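Neues aus dem Spieleregal: Hafenmeister Skoryk bekommt sein drittes Kapitel

16. Juni 2022

Wer in den letzten Wochen mit seinem kleinen Flusshafen in Plirkbridge feststeckte, kann weiterspielen. Seit heute Morgen steht das dritte Kapitel von "Hafenmeister Skoryk" bereit, wie die beiden ersten kostenlos im Browser und ohne Anmeldung. Zum Spielstand aus Kapitel zwei kommen 24 neue Aufträge hinzu, die sich in beliebiger Reihenfolge erledigen lassen.

Worum es geht
Der alte Skoryk hat seinen Hafen an die Nichte abgegeben, und die braucht Hilfe. Morgens legen die Kähne an, jeder mit einer anderen Ladung. Getreide muss ins Trockenlager, Fisch in den Eiskeller, Holz auf den Platz hinter der Schleuse. Mit der Maus zieht man die Kisten vom Kahn auf den Karren und schickt den Karren los. Wartet ein Kahn zu lange, wird der Schiffer ungeduldig und zahlt weniger. Dreimal ungeduldig bedeutet, dass er am nächsten Tag nicht wiederkommt.

Im neuen Kapitel wird zusätzlich die Fähre betrieben. Sie fährt nach Fahrplan und belegt in dieser Zeit den mittleren Anleger. Am Anfang ist das lästig, nach einigen Tagen bringt sie aber mehr ein als zwei Getreidekähne zusammen. Den zweiten Karren sollte man vorher gekauft haben.

Tipps für den Anfang
Die Schleuse immer vor dem Kran ausbauen. Der Kran kostet 1282 Münzen und hilft wenig, solange sich die Kähne vor dem Tor stauen.
Fisch zuerst ausladen. Er verliert pro Spielstunde an Wert, Holz und Getreide nicht.
Den Fährmann nach Gerüchten fragen. Er kündigt Sturm einen Tag im Voraus an, dann bleibt noch Zeit, die Boote festzumachen.
Die Laterne am Westkai lässt sich anklicken. Mehr wird nicht verraten.

Was sich sonst geändert hat
Der Ton kann jetzt getrennt von der Musik abgeschaltet werden, das hatten viele gewünscht. Auf Tablets sind die Kisten größer und leichter zu greifen. Der Fehler, durch den der Karren manchmal in der Lagerhalle verschwand, ist behoben. Alte Spielstände aus dem Januar werden übernommen, sofern der Browserspeicher seitdem nicht geleert wurde.

Bestenliste
In Kapitel zwei führt weiterhin Renata Kołodziej mit 3974 Punkten. Dahinter liegen Oluwaseun Akpan und Solomiia Levchenko, die nur 44 Punkte voneinander trennen. Die Liste für Kapitel drei beginnt bei null. Eingetragen wird, wer alle Aufträge abgeschlossen hat und einen Spielernamen angibt.
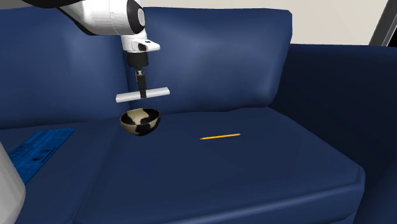 Demnächst bei uns
Rostyslav Antoniuk arbeitet an "Sindosura", einem Kartenspiel für zwei Personen am selben Bildschirm. Eine Testfassung soll im Spätsommer folgen. Wer vorab mitspielen möchte, antwortet auf diesen Newsletter mit dem Betreff "Testfassung".

Fragen und Fehlermeldungen zum Hafenmeister nimmt Rosalind Holloway entgegen. Bitte Browser und Gerät mit angeben und, wenn möglich, den Spieltag, an dem der Fehler aufgetreten ist.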